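2022-10-21
Workshop notebook, guest map and front desk sheets

Good long day on the Brultstead walking map, and I want to get it all down before I forget which version is which (I have done that once already this fall and I'm not proud of it). The hotel wants a folded sheet they can hand to people at check-in, with the old town on one side and the waterfront on the other, and after today I think we're close!

Paper first. The Cusero stock folds much better than the one we tried in September. That one cracked along the second crease and left little white lines right through the ferry landing, which is the one place everybody needs to find. Ran 6 test sheets this morning, folded and unfolded each of them until I was sick of it, and the ink held. The blue is a touch greener than on screen, but I've decided I like it, it looks like the river does in the afternoon.

Then the walking route. I went out after lunch and paced the stretch from the hotel's front steps to the Li Street market: 673 steps at a comfortable stroll, stopping for one traffic light. The old sheet calls that "a short drive," which is a bit silly for something you can do with a coffee in your hand. I've changed it to "an easy walk" and moved the shuttle times down to the bottom, where they have room to breathe.

Still bothering me: the Flesus Garden hours. Their sign says one thing and their recorded message says another, so I've left the line blank and will call again in the morning. Please don't fill it in from the old sheet, whoever picks this up. Also the icon for restrooms looks like a chess piece at this size, so that needs redrawing.

Print run is 500 to start, and the desk can ask for more once they see how fast the first stack goes. Folding jig is on the lower shelf with the bone folder, and the blade in the trimmer is new, so go gently.

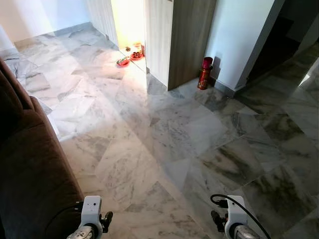

Marble floor tiles, gray veining.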